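Course notes: open day visit, Sriwong lab, 8 December 2025
Notes by Kourosh Ebrahimi. Read before the quiz on grasping.

Went to Nustville site for the demo. Two-arm cell, small table, everyday items. Task on the day = sorting tape. Sounds trivial, isn't. Rolls are round, shiny in places, and land however they land.

Terms to know: parallel gripper, approach direction, pre-grasp pose, wrist view vs head view.

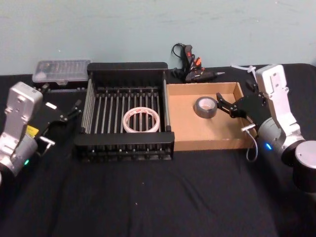 Right gripper beside the gray duct tape, in the cardboard box. Left gripper open by the rack.

Approach. Roll on its edge: fingers can go either side of the band. Roll lying flat: harder, either straddle the whole thing or one finger down the core. Know the max opening of your gripper before you plan anything!! Puser planner (the one from July lab) checks this for you, but do it by hand once.

Someone asked about force. Too little and the roll turns in the fingers, too much and the core goes oval. Host's advice: start low, go up in steps, write down evry step. 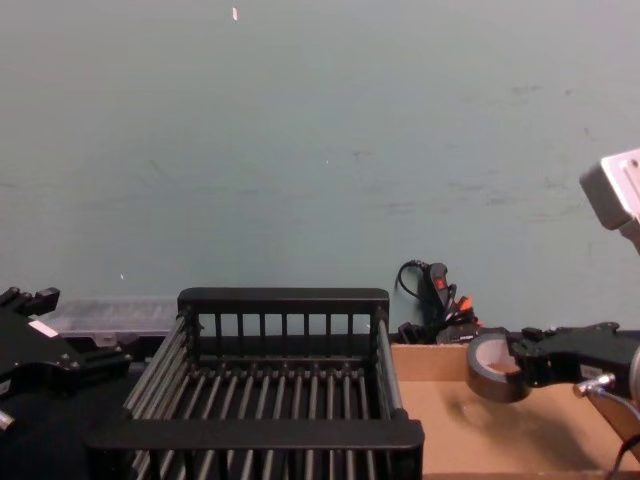 Transfer part next. Lift straight up before any sideways move, clear the walls, then travel. Most student programs from last year cut the corner here and clip the container. Add a waypoint. Costs you 2 seconds, saves a re-run.

Wrist view. Good close up, poor for judging the whole table. Thin rods also mess with depth readings, so dont trust one reading over a rack. Take 9 and use the median.
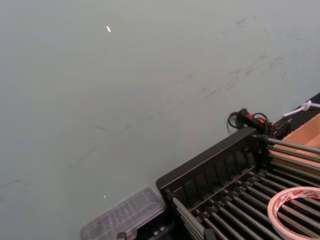 Wrist camera view: tape lying flat on the rods, lower right.

For next time: sketch both grasps (edge, flat), mark approach arrows, 3 sentences on which you would pick and why. Laltik worksheet optional.

Related handouts
Gripper types and finger shapes
Puser planner quick start
Laltik worksheet: waypoints
Depth readings and thin objects

Questions: K. Ebrahimi, office hours | Back to top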